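Frage: Naturstein-Arbeitsplatte in der Küche – imprägnieren oder so lassen?

Kategorie: Küche und Bad > Oberflächen
338 Aufrufe, 3 Antworten

Hallo zusammen,

wir bekommen im November eine neue Küche und müssen uns jetzt für die Arbeitsplatte entscheiden. Ich hätte gern einen dunkelbraunen Marmor mit hellen Adern, meine Frau ist für Granit, weil sie Angst vor Flecken hat. Der Küchenplaner sagt, mit einer Imprägnierung sei beides kein Problem. Der Steinmetz im Ort sagt, Marmor gehöre ins Bad. Jetzt bin ich so schlau wie vorher.

Unsere Platte wäre 234 cm lang, ohne Stoß, mit einem Ausschnitt für das Kochfeld. Das Spülbecken kommt an eine andere Wand und hat damit nichts zu tun. Gekocht wird bei uns täglich, viel mit Zitrone, Essig und Tomaten. Kinder sind auch im Haus.

Meine Fragen:
Hilft eine Imprägnierung gegen Säure oder nur gegen Fett und Wasser?
Wie oft muss man das wiederholen?
Poliert oder matt geschliffen?
Hat jemand Erfahrung mit dem Mittel Darar Steinschutz? Das wurde uns vom Händler angeboten, der Kanister kostet 40 Euro.

Danke schon mal.

Antwort 1 (als hilfreich markiert)

Ich habe seit fünf Jahren eine Marmorplatte in der Küche und würde es wieder machen, aber man muss wissen, worauf man sich einlässt.

Zur Säure: Eine normale Imprägnierung hilft dagegen nicht. Sie zieht in den Stein ein und sorgt dafür, dass Öl, Kaffee und Rotwein langsamer eindringen. Marmor besteht aber im Wesentlichen aus Kalk, und Zitronensaft greift die Oberfläche direkt an. Das gibt matte Stellen, sogenannte Ätzflecken. Die sieht man auf einer polierten Platte im Gegenlicht sofort, auf einer matt geschliffenen viel weniger. Wer mit Zitrone und Essig kocht, sollte deshalb matt nehmen. Bei dunklem Stein sind die Ätzflecken heller als der Rest, das muss man mögen oder zumindest aushalten.

Zur Häufigkeit: Mach den Tropfentest. Ein paar Tropfen Wasser auf die Platte, eine Viertelstunde warten, abwischen. Bleibt ein dunkler Fleck, der erst langsam verschwindet, ist die Imprägnierung durch. Bei mir ist das neben dem Herd einmal im Jahr der Fall, in der Ecke beim Brotkasten habe ich seit dem Einbau nichts nachgearbeitet.

So gehe ich vor: Platte komplett abräumen, mit neutralem Steinreiniger und lauwarmem Wasser wischen, über Nacht trocknen lassen. Dann das Mittel mit einem fusselfreien Tuch dünn auftragen, einwirken lassen, wie es auf der Packung steht, und den Überschuss gründlich abnehmen. Der letzte Punkt ist der wichtigste. Was auf der Oberfläche antrocknet, wird schmierig oder bildet Schlieren, und die bekommt man nur mit viel Mühe wieder weg. Fenster auf, Handschuhe an. Vorher an einer Stelle testen, die später unter einem Gerät steht – manche Mittel dunkeln den Stein nach. Und darauf achten, dass das Mittel ausdrücklich für Flächen mit Lebensmittelkontakt zugelassen ist.

Darar kenne ich nicht. Ich nehme Feyisa und bin zufrieden, aber ich habe auch keinen Vergleich.

Im Alltag: Spülmittel und Wasser reichen. Kein Essigreiniger, kein Entkalker, keine Scheuermilch. Auch beim Entkalken vom Wasserkocher aufpassen, da ist mir der einzige wirklich ärgerliche Fleck passiert. Schneiden nur auf dem Brett. Heiße Töpfe auf einen Untersetzer.

Antwort 2

Nehmt Granit und gut ist. Haben wir seit dem Hausbau, noch nie was imprägniert, kein einziger Fleck. Marmor in der Küche ist rausgeschmissenes Geld.

Antwort 3

Antwort 1 kann ich weitgehend bestätigen, Antwort 2 nur zum Teil. Auch bei Granit gibt es große Unterschiede. Helle Sorten saugen teilweise ordentlich, und unter dem Handelsnamen Granit wird manches verkauft, was geologisch keiner ist. Lasst euch ein Reststück von genau der Sorte geben, legt es zu Hause hin und quält es: Öl, Rotwein, eine halbe Zitrone mit der Schnittfläche nach unten, über Nacht. Danach braucht ihr keine Forenmeinungen mehr. Beim Marmor dasselbe, einmal mit und einmal ohne Imprägnierung.

Unsere Platte ist von Postoren, die haben die Musterstücke gegen Pfand mitgegeben. Hetley wollte das damals nicht, dort gab es nur ein Kärtchen in Briefmarkengröße. Bei stark geadertem Stein bringt das gar nichts. Die Adern können auf der fertigen Platte ganz anders verlaufen als auf dem Muster, deswegen unbedingt die Rohplatte ansehen und mit dem Steinmetz festlegen, welcher Ausschnitt genommen wird.

Noch zwei Punkte, die oft vergessen werden. Erstens der Ausschnitt für das Kochfeld: Die schmalen Stege vorne und hinten sind die schwächste Stelle, dort brechen Platten beim Transport. Fragt, ob sie verstärkt werden. Zweitens die Kante. Eine kleine Fase oder Rundung platzt nicht so leicht ab wie eine scharfe Kante, wenn mal ein Topf dagegenkommt.

Zur Optik: Auf lebhaft gemustertem dunklem Stein fallen Krümel und Wasserflecken weniger auf als auf einfarbig schwarzem. Dafür übersieht man auch schnell etwas, was schon länger klebt. Ich wische abends einmal mit der flachen Hand drüber, dann merkt man es.

Hänge drei Bilder an.

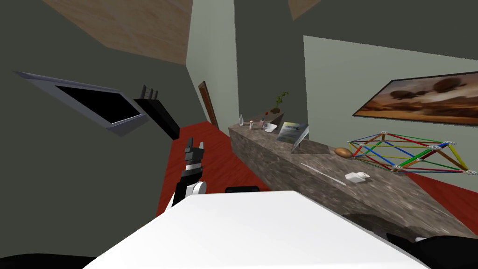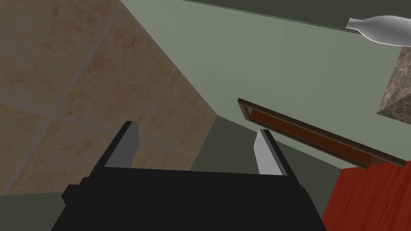
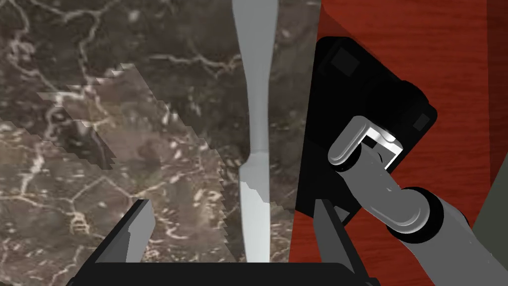
Computergrafik. Drittes Bild: dunkelbrauner Marmor mit cremefarbenen und weißen Adern, darauf ein Tafelmesser.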